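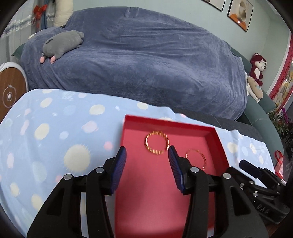 Rustentで作ったサイトを新しいサーバーへ引っ越す手順

CMSの引っ越しは、前日まで簡単そうに見える作業の代表格です。公式マニュアルの該当ページは2行しかなく、うち1行は「バックアップを取りましょう」です。もう少し詳しく書いておきます。

対象はRustentの系列3、データベースは標準構成のもの。系列2のまま使っている方は、先に系列3へ上げてください。移転と更新を同時にやると、画面が真っ白になったとき、どちらを恨めばいいのか分からなくなります。

用意するもの
・旧サーバーと新サーバーの管理者権限
・ファイル転送ソフト
・データベースのダンプが取れる環境
・邪魔の入らない夜

手順1 編集を止める
管理画面の「運用」から「編集ロック」を有効にします。閲覧はそのままできます。編集者には事前に連絡を。連絡しても、ロックの直前に長文を書きはじめる人は必ずいます。

手順2 データを書き出す
データベースをダンプし、続けてcontentフォルダとthemesフォルダを丸ごとコピーします。cacheフォルダは置いていってください。持っていくと、新居で旧居の表札を出しつづけることになります。
ダンプの文字コードはUTF-8を指定します。既定値に任せた結果、見出しがすべて「???」になったサイトを見たことがあります。私のサイトです。

手順3 新サーバーに空のRustentを入れる
旧サーバーと同じ版を入れます。初期設定ウィザードはサンプルページを作りたがるので、チェックを外しておきます。テーマにFarinaを使っている場合は、ここで本体だけ入れておくと後が楽です。

手順4 読み込む
ダンプを流し込み、フォルダを上書きします。途中で進捗バーが止まって見えることがありますが、たいていは動いています。うちのサイトは2850ページあり、コーヒーを淹れて飲み終えてもまだ半分でした。中断ボタンは見ないことにしましょう。

手順5 設定ファイルを直す
site.confの次の項目を書き換えます。
base_url 新しいアドレス(末尾のスラッシュは付けない)
db_host 新しい接続先
mail_from 送信元アドレス
忘れられがちなのがmail_fromです。問い合わせが急に来なくなり、「サイトの完成度が上がったからだ」と喜んでいたら、全部どこかへ消えていたという話があります。

手順6 リンクを検査する
拡張機能のTollerを入れ、「全体検査」を実行します。本文に旧アドレスを直接書いている箇所が一覧で出るので、一括置換にかけます。置換の前にもう一度ダンプを。面倒なのは承知しています。

手順7 切り替える
DNSを新サーバーへ向けます。反映には時間差があるため、旧サーバーはすぐに解約しないでください。問題がなければ編集ロックを解除します。

うまくいかないとき
画面が真っ白:フォルダの書き込み権限を確認。
ログイン画面に戻される:ブラウザのクッキーを削除。
画像だけ出ない:contentフォルダの大文字と小文字を確認。旧サーバーが大らかだっただけで、Photo.jpgとphoto.jpgは別人です。

コメント
Benvinda Barros
手順5のスラッシュで二晩つぶしました。もっと大きな字で書いておいてほしかったです。

管理人
プレーンテキスト派なので字の大きさは変えられませんが、もう一度書きます。末尾のスラッシュは付けないでください。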